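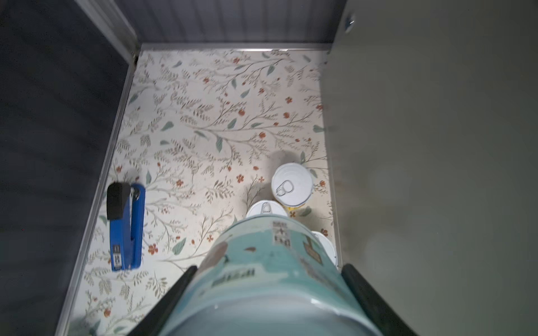 Putting cans away is the third exercise in the Umon Robotics Club program, and most teams need two sessions to get through it. Close the two fingers on the sides of the can, well clear of the lid, and keep the can upright all the way in. With the teal can held like this, the other cans are in view over its rim and to its right, so the driver can pick a free spot before lowering.

Home | Teams | Tutorials | Kit list

Before you start

Set the arm speed to 1000 in the Trinix panel. Going higher makes the wrist swing at the end of a move. Save your settings under your team's name.

Placing a can

1. Drive to the start position and open the gripper fully.
2. Come down slowly over the can and close until both fingers touch.
3. Lift straight up, then move across.
4. Lower until the base meets the liner. Stop there – do not press.
5. Open the fingers a little at a time and back away the way you came.

If a can tips, stand it up by hand and begin again from step 1. Judges at the Arboleda meet in May allow 3 restarts per team.

Write each run in your logbook, including the bad ones. Questions about the Trinix panel go to Yurani Bermúdez.

This site uses cookies. Accept | Settings

Contact the club | Back to top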